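Cencombe Field School
Workroom Tips: Preparing Ceramic Finds for Photogrammetry

The following notes are issued to all students and visiting staff who handle ceramic material in the Cencombe workroom. They cover washing, drying, turntable work and the care of shared equipment. Questions should be addressed to Efthymia Ververidis, who keeps the finds register and assigns turntable time.

Before washing

Check the bag label against the register before opening the bag. If the two do not agree, close the bag and return it to the intake shelf. One bag is open at a time at each place.

Sherds with painted decoration, flaking slip or visible residue on the interior are not washed. Place them in the tray marked Hold. Material from the Cemirville trench is always treated as painted until it has been looked at under the lamp.

Washing

Use plain, lukewarm water and a soft brush. Dish soap and vinegar are not permitted on excavated material. Hold the sherd in the palm and brush toward the edge, with the breaks done last – old breaks carry soil that will otherwise keep two pieces from joining properly. Change the water when the bottom of the bowl can no longer be seen.

Finds are washed in bowls, never directly in a sink. Kitchen sinks are for dishes only, and dishes should be put away before the evening meal.
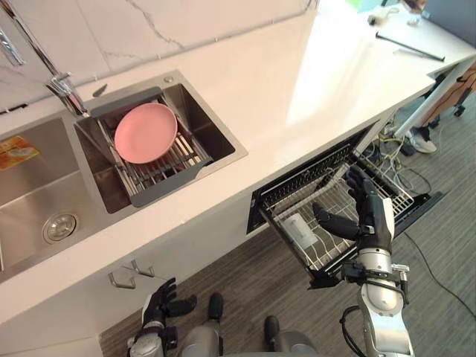

Double sink with over-sink rack and pink plate.

Drying

Lay sherds on mesh trays with space between them and keep the bag label with the tray. Drying takes place in the shade, at room temperature. Hair dryers, ovens and windowsills in direct sun are to be avoided. In December, when the workroom is damp, trays should stay out overnight and be checked again the next morning before any photography is scheduled. A sherd that still feels cool against the wrist is returned to the tray.

Setting up the turntable

Cover the turntable with the gray cloth and place the scale bar so that it turns with the object. A scale bar left on the table will spoil the alignment. Small lumps of putty may be used to stand a sherd on edge, provided the putty does not touch a break.

Fix the focus, exposure and white balance by hand at the start of the set and leave them alone. Two lamps with diffusers are enough for most pieces. Glazed ware shows bright spots under direct light, and for these the Raptis light tent should be signed out.

Photograph the object in three passes – low, middle and high – then turn it over and repeat. A small sherd may need up to 100 frames. Sessions are booked in blocks of 30 minutes, including time to clear the table.

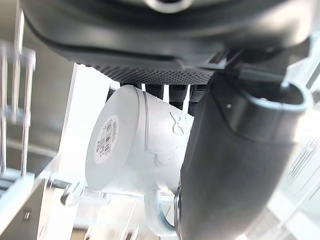

File names and backup

Name the folder with the trench code, the bag number and your initials, in that order. Copy the card to the Cultard drive before any processing begins, open several files from the copy to confirm that they can be read, and only then format the card. Blurred frames are moved to a subfolder and kept until the model has been approved.

End of the day

Brushes are rinsed and stored with the bristles up. Wash water is poured through the sieve in the yard, and the sieve is checked for small fragments. Batteries go on the charger in Room 103. Lamps are switched off at the wall.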